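Andthorpe survey to examine why couples delay a second child 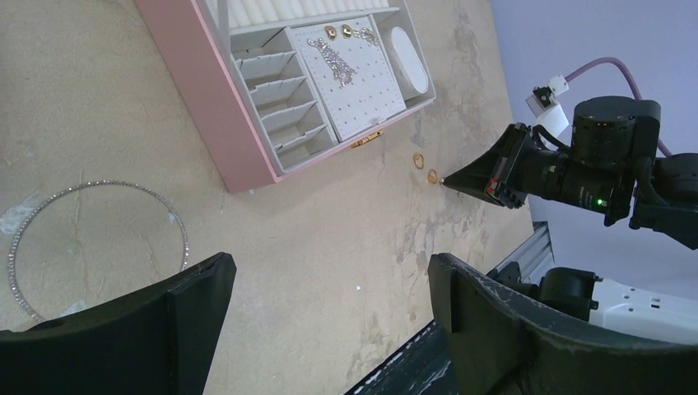

The Jarholm Centre for Population Research is to begin a two-year study of family size in Andthorpe and the surrounding district, with the first interviews taking place in September. Researchers will ask parents of one child whether they intend to have another, when they expect to do so, and what has led them to change their plans since the birth of the first. The questionnaire also covers household spending, including small personal purchases that are often put off when a family's costs rise. Jewellery is one of the items listed under this heading, and respondents will be asked separately about everyday pieces such as gold stud earrings and about those kept for special occasions, such as a long dangling earring set with clear crystals. Answers will be compared with spending on childcare, rent and travel to work.

The study is led by Dr Sheldon Cormier, who joined the Centre from the Carnard Institute, where he worked on the timing of first births. It will be carried out in 6 wards, chosen to include areas of older terraced housing, recent estates and outlying villages. In each ward, 100 households with one child under school age will be invited to take part. Where there are two parents at the same address, each will be interviewed alone, so that differences between their answers can be recorded.

An earlier pilot carried out by the Centre involved 82 parents. Most of those who took part said that they would like a second child, but many were unable to say when this might be possible. Housing was mentioned more often than any other concern, followed by working hours and the availability of nursery places. The pilot was too small to support firm findings and its results will not be combined with those of the main study.

Dr Cormier said that national figures could show that the gap between births was growing, but gave little information on how decisions were reached within the home. "We have good records of when children are born," he said. "We know much less about the months or years in which parents are talking the matter over, and about the point at which a delay becomes a settled decision to stop at one."

Households will be contacted by letter and may choose to be interviewed at home, by telephone or at the Centre's office in Andthorpe. Interviews are expected to take less than an hour. Those who take part will be contacted again after twelve months, whether or not their circumstances have changed. Evening appointments will be available until 8 pm.

Funding has been provided by the Azar Foundation, which also supports the Centre's work on migration and ageing in rural districts. The Foundation will have no part in the choice of households or in the analysis.

Names and addresses will be held apart from the answers given and will be destroyed when the study closes. An interim report will be published after the first round of interviews. Tables for each ward will be made available to local authorities and other researchers on request.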